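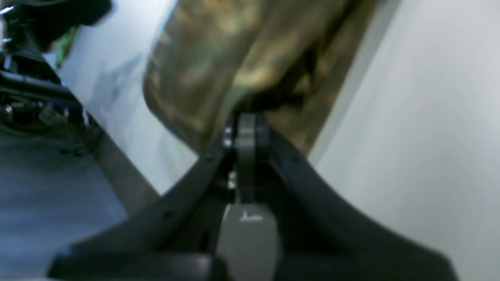
1. Open day at Nudis in Trindness. I went because I repair bags and outdoor gear for a living and the notice said "robots handling cloth". Posting my notes as a thread so I can find them again.

2. Trindness is at the far end of the bus line. The unit is on the industrial estate behind the tile warehouse. Sign in at the desk, sticky label, leave your coat on the rail. Doors open until six.

3. You get a short talk first. Nudis don't build arms. They write the software that tells an arm where to put its fingers, and they only work on soft things: cloth, straps, bags, nets. The system is called Tresix.

4. The talk had one slide with a number on it. Tresix has been trained on 3,611 recorded attempts at picking up and moving fabric. 387 of those used patterned cloth and the rest used plain. They want more patterned.

5. Camouflage was the one I stayed for. Olive, tan and brown blotches, and the edges of the blotches look a lot like the edges of folds if you are a camera. I have trouble finding a seam on it myself under a bad lamp.

6. The gripper has two curved fingers and a camera up by the wrist. The screen shows what that camera gets, so most of your view is gripper with the cloth wherever the cloth happens to be. I had expected a camera on the ceiling.

7. With the cloth right up against the middle of the gripper the picture goes soft. I asked if that was a problem. Answer: less than you'd think for the fingers, more than you'd think for working out which layer is on top.

8. Someone behind me asked why not use suction. They tried it. Fine on coated fabric, poor on anything that breathes. A woven cotton just lets the air through. That matched what I know from vacuum hold-down on cutting tables.

9. Noise: much less than I expected. Fans and a bit of a whine when an arm changes direction. You could talk normally next to it. The compressor for the other bay was louder than any of the robots.

10. There were five stations. I skipped two of them as they were boxes and trays, and the queue was all school parties. If boxes are your thing, go early.

11. The Kolář station was better than its sign. Kolář make the finger pads, and they had a tray of worn ones you could pick up. The pads go shiny on the inner face before they start to slip. Same as the feet on my walking foot machine.

12. I asked how long a set of pads lasts. It depends on the cloth. Canvas eats them. They wouldn't give a figure and I thought that was fair.

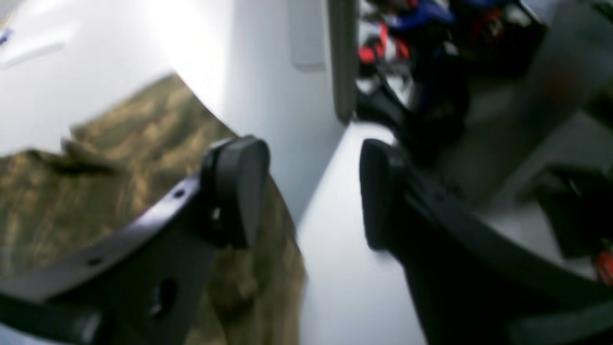

Trindness, February

13. Second go round, after the tea urn. The cloth is on a white surface now and the pads are close together with a narrow gap between them. Plain white is about the kindest background you could give a camera, and the engineer on the station said so before I could ask.

14. The part I found useful was the approach. Tresix doesn't go for the middle of the cloth. It looks for an edge, or a bit that stands up, and works from there. I teach beginners the same thing when they sort a heap of nylon: find an edge, then follow it.

15. It also stops a lot. The arm gets close, waits, and moves again. I took the waiting for a fault. It is the software checking the picture before it commits. You can set it to wait less and it then drops more.

16. My question for the engineer: can it tell the right side of the fabric from the wrong side? On printed cloth, sometimes, if the back is paler. On solution-dyed, no. They sort it by hand before it goes near the robot.

17. Next question: could it feed a sewing machine? Not at present. Lifting and laying down is one job. Keeping two layers together under tension while a needle goes through them is another, and they aren't working on it. I was glad of a straight answer.

18. What they do want it for is returns and hire kit. Picking a jacket or a pack cover out of a crate, laying it down, letting a person look it over. I could use that. Half my morning is getting things out of crates.

19. Cost didn't come up in the talk, so I asked at the desk. They lease, no sales yet, and the smallest lease is well beyond a one-bench workshop like mine. They took my email in case they do something for shared premises.

20. Practical bits if you go to the next one. Parking is on the road only. The toilets are through the office, so ask. There is a step at the side door, and the ramp is at the front. Tea is free, sandwiches aren't.

21. You can bring your own cloth. I didn't know that or I'd have taken some ripstop and an old tent fly. Nothing with metal on it, and they keep hold of it until they've finished recording. Write your name on it.

22. Someone has asked in the replies if they let you drive the arm. Yes, at the station nearest the door, with a hand controller, after a two-minute briefing. I had a turn. I missed the cloth, then got too much of it. My respect for the 3,611 went up.

23. Also asked: is it suitable for children? The school groups seemed happy enough. Everything that moves by itself is behind a line on the floor and there is staff at each one.

24. I've sent Nudis a list of fabrics I think they should try, starting with waxed cotton. Will add to this thread if they write back.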